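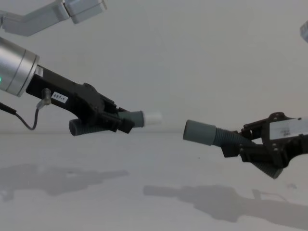

How long should a new tabletop stand before it is put to use?

Leave it 12 hours after the last bolt is tightened, then check the level again and retighten if needed.

4. Setting up the tabletop

This section covers the Clarance top on the Honlow fixed base. For the height-adjustable base, see section 5.

4.1 Before you start

Parts needed: top panel, base, bolts from bag B, 5 mm hex key. A spirit level and a tape measure are not supplied.

Choose a floor area that is firm and dry. Allow 40 cm of clear space on every side where a person will stand or sit.

CAUTION: The top panel weighs 26 kg. Two people are required to lift it. Do not drag it on its edge.

4.2 Fitting the top

1. Lay the packing blanket on the floor and place the top panel on it, face down.

2. Set the base on the underside of the panel. Line up the holes in the base with the threaded inserts.

3. Insert all bolts and turn them by hand until they just grip.

4. Tighten the bolts with the hex key, working from corner to opposite corner. Stop when the washer no longer turns. Overtightening can pull out an insert.

5. With one person at each end, turn the table onto its feet. Lift it clear of the floor – do not pivot it on two legs.

6. Move the table to its final position.

Note: Keep the rear edge 3 cm from the wall. Walls carry vibration from doors, and contact will mark the paint.

4.3 Leveling

1. Place the spirit level along the long edge, then across the short edge.

2. Turn the adjustable feet clockwise to raise a corner and counterclockwise to lower it.

3. Press down on each corner in turn. If the table rocks, adjust the foot that lifts.

4. Lock each foot with its nut.

Note: The feet have 12 mm of travel. If the floor slopes more than this, use the Pruver foot extensions (part 102).

4.4 Surface care

Wipe the top with a soft, damp cloth and dry it at once. Mild dish soap may be used on grease. Rinse with clean water afterward.

Do not use scouring pads, bleach or acetone. Do not cut directly on the surface. Put a mat under hot items and under anything with a rough base.

Cables should run to the rear edge and down the nearest leg. Leave enough slack for the table to be pulled forward for cleaning.

Check all bolts once a year, and again whenever the table has been moved.

Revised 14 October 2022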